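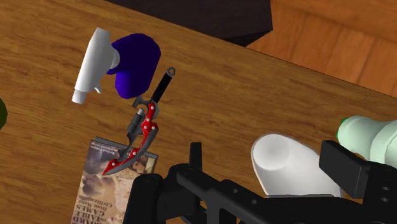
Can you teach a robot arm to clear a table if you've never done any remote control work before?

You can get there in an afternoon, but plan on your first hour of demonstrations being junk that you throw away.

I say that as someone who threw away her first hour and then, out of stubbornness, part of her second. I've been using the Brornlow hand controller with the Osov practice software since April, mostly in the evenings, and I finally feel like I've used it enough to have opinions.

The Brornlow is a grip you hold like a fat flashlight. You move your hand, the arm on the screen moves. There's a trigger under your index finger for opening and closing the gripper, and a thumb button that "lets go" of the arm so you can bring your hand back to a comfortable spot without dragging everything along with you. That thumb button is the best thing about it. I came from a cheaper Mekonnen stick setup where you got one axis per knob, and going back to it now feels like writing my name with my foot.

Osov is the simulated side of it. You get a wood table with clutter on it and you record yourself picking things up. I love the clutter! It's not the usual colored blocks. My favorite table has a blue-purple spray bottle lying on its side, a curved red knife that looks like it came out of a fantasy game, a book about board games, a pale green bottle and a soft-looking white roll of something that I've been calling the sock. Bernardo Sequeira, who got me into this whole thing, insists it's a towel. We have not settled it.

Okay, the good stuff first. Setup took me 34 minutes including the update, and the calibration is just holding your hand still and then drawing a big slow box in the air. Tracking is steady. I get a small wobble when my wrist is bent way back, but that's a bad position to be in anyway. Recording starts and stops with a double squeeze, and deleting a bad take is one button, which you will wear out.

The view took me longer. You're looking from close behind the gripper, so those two black fingers fill up a lot of the bottom of your screen, and they block exactly the thing you're trying to grab. I kept closing a little too early. What fixed it for me was lining up before I went low — get the rotation right while you're still high, then come straight down. Dalia Ragab posted that tip on the user forum and I owe her a coffee.

Now the gripes. The trigger has a dead zone at the start that you can't adjust. For hard things like the bottles it doesn't matter, but I like to close gently and it goes from nothing to quite a bit. The cord is too short if you stand (I stand). And the export tool is clunky. It wants every take named before it'll save the batch, and my names got pretty silly by the end of the night. Prokero makes a free add-on that numbers them for you. Get it.

Also, the manual tells you to record 800 demonstrations before training anything. I got a decent grab on the spray bottle with far fewer, though to be fair mine always started from the same spot, and as soon as I rotated the bottle the policy got lost and went for the air next to it. So maybe the manual has a point. When I went back and recorded from all over the table, at different speeds, with a few fumbles and recoveries left in, it got a lot better at saving itself. My tidy takes had taught it nothing about what to do when it missed.

My hand does get tired. I take a break every 2 batches, and I'd tell anyone with small hands to try the grip before buying. Hermine Schwaiger borrowed mine and could barely reach the thumb button.

I'd give the controller 4 stars out of 5, and Osov gets the same. If they sell a longer cord and let me tune that trigger I'll come back and bump the Brornlow up. Next I want to try the book, which lies flat and has given me nothing but trouble so far, so if you've got a trick for getting a finger under the cover, please leave it in the comments.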